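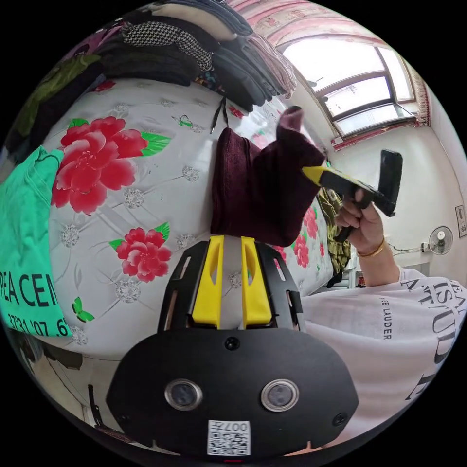
Right, the Lumura board game. I've had four goes at it now and I keep seeing people call it the best video game adaptation in years, so a thread from someone who isn't convinced. 1/

For anyone who missed the original: Lumura is the one where you carry a lamp through a drowned city and the dark closes in behind you. Slow, quiet, mostly played alone with headphones on. Lovely thing. I finished it twice. 2/

Now it's a box for one to four players from Ralby, with 606 cards in it. I have sleeved some of them. I will not be sleeving the rest. 3/

The problem starts with those cards. In the video game the dark is just there, you feel it creeping up. On the table you draw a card, read it, check a chart, move a marker, then check whether the marker has triggered another card. Where's the dread in that? It's filing. 4/

Set-up took us 71 minutes the first time. I'll be fair and say we got it down to about half an hour by the third game. The box claims 15. I'd love to know who they timed. 5/

And the rulebook. Page 14 tells you lamps go out at the end of the round. The back cover summary says end of turn. With four players that's a completely different game. We played it both ways and lost both ways, so I can't even tell you which is harder. 6/

Somebody will reply that there's an FAQ. There is, dated 04/06/2025, and it answers the lamp question by sending you back to the rulebook. 7/

Things I did like, because there are a few. The map tiles flip over when they flood and the art on the wet side is gorgeous. Passing oil to another player costs you a whole action, so you do get proper arguments about who deserves it. 8/

The Diver is also great fun to play. The other three characters might as well be the same person in different hats. 9/

Solo mode: you run two characters and an automatic opponent called the Tide. I spent more time running the Tide than playing. At that point I'd sooner load up the real thing, and I did, that same evening. 10/

My wider grumble is that every game with a following gets a big box now. Grurketura got one and that worked, mainly because Grurketura was turn-based in the first place and hardly anything had to change. Lumura is all mood. You can't print mood on a token. 11/

Several of you have said the expansion fixes it. It's down for September and adds a new district plus "streamlined darkness". So the fix for the main rule in the game is a second purchase? I'll wait for someone else's copy, thanks. 12/

If you want the same sort of feeling on a table, try Zeng. Small box, no licence, one deck, and the lights really do seem to be going out by the end. We've played it more than Lumura and it takes up a quarter of the shelf. 13/

Will I play Lumura again? Probably once, with the Diver, and with the end of round rule, which I've decided is the right one. After that it's going in the trade pile. Offers welcome, cards partly sleeved. 14/14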